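Home Tickets Bench Rules Search Log out

Ticket 942 - arm stopping short at the glassware bench

Okay, so I've been chasing this one at Omthorpe since May and I think I finally have it! Cell 6 kept throwing a reach fault on the beaker task. I swapped the cable (nope), reran the Jonex calibration (also nope), then went and read our own bench rules again. Rule 9 says every item gets its own clear approach and nothing stands in front of anything else. We'd been letting that slide.

I went through the log and 309 of the stops came with the beaker right up close to the bowl - the planner sees the spout and the rim as one lump and gives up.

What I'd like changed:

1. Put the "one item, one approach" rule on the Kirnutness start screen, so people see it before they hit run.

2. Look at the wrist view before starting. If the beaker overlaps the bowl, move it and look again.
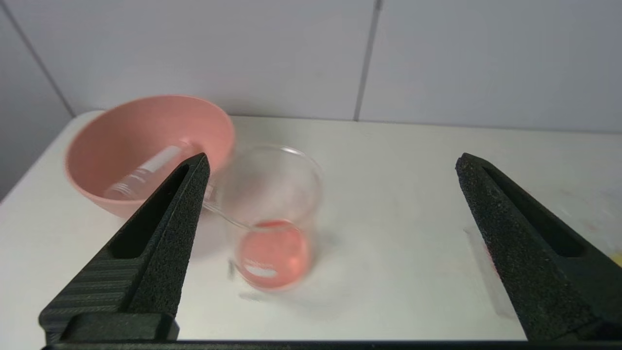 3. Anything with liquid in it runs at the slow speed. Jiang profile, please, and leave it there until this ticket is closed.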